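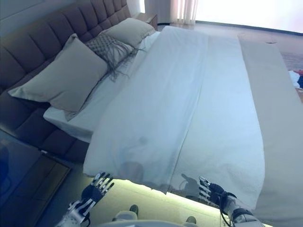

Segunda, quase meia-noite

Cansada. Escrevo depressa que amanhã o despertador toca cedo outra vez.

Terceira semana sem café depois do almoço. Dores de cabeça já passaram, o mau humor nem por isso. A Dilruba Ranasinghe diz que ao fim de um mês deixo de pensar nisso. Duvido muito. Hoje às quatro da tarde dava um braço por uma bica.

Trabalho: o orçamento da Jisetti voltou para trás, faltavam 2 assinaturas. Duas! Corri o prédio todo, o Iglesias já tinha saído, fica para amanhã. Almocei em pé. Sopa e metade de uma maçã.

Deitei-me ontem às onze e adormeci lá para a uma. Cabeça a mil: a revisão do carro, a carta do condomínio, a prenda da mãe (ainda nada, e é já em março). Levantei-me, bebi água, li umas 20 páginas do livro do Olley sobre faróis. Capítulo chato, só contas de azeite e pavios, mas lá me deu sono.

Regras para esta semana, a ver se cumpro:
telemóvel na cozinha a partir das dez
nada de mails na cama
janela um bocadinho aberta, mesmo com frio
cháde cidreira, sem açucar

A mãe ligou à hora do jantar. O joelho está melhor, já foi à praça sozinha, comprou nabiças para a semana inteira. Quer que eu vá lá no domingo. Vou, claro. Levar a travessa dela, que anda cá desde o Natal. E perguntar pela receita do arroz doce, que perdi o papel.

Já são meia-noite e dez. Telemóvel na cozinha. Vou.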